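How to read a leak story before you pass it on

Every September, it seems, some paper runs a story built on "officials familiar with the matter" and by dinner my inbox is full of people who are sure what it means. I'm not sure, and I doubt they are. My routine takes a few minutes and has talked me out of plenty of angry posts.

Start with the sourcing line. Find the exact words. "Officials" could mean a cabinet secretary or a staffer two offices down the hall. Write down how many sources the reporter claims, and whether they saw the document or were told about it. If you can't tell, assume they were told.

Next, look for the document itself. When the Jirgate memo story broke, I read 13 write-ups of it. Only 4 linked to the memo. The rest quoted each other, and the quotes got shorter and meaner as they went. 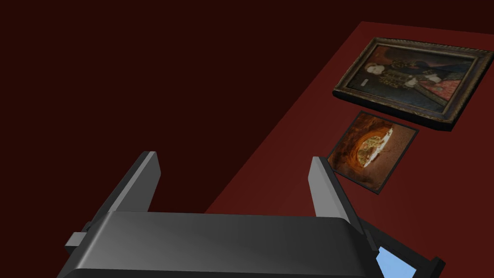
Then ask who is better off this morning. Leaks come from people with jobs and grudges. A leak that hurts one side of a budget fight usually comes from the other side of it, whatever the anchor says about brave whistleblowers. That doesn't make it false – it does tell you what may have been left out.

Check the date on the underlying material. Old memos get sold as new ones all the time. Search the file number if there is one.

Wait a day. I know, you won't. Eyerusalem Hadgu, who used to edit my column, made me sit on every leak item overnight, and I resented it until I saw how many we had to throw away.

Last, go back and look for the correction. It will be at the bottom, in small type, and your uncle will not have seen it. Send it to him if you sent him the story.

None of this works on talk radio. They don't give you a sourcing line to start with.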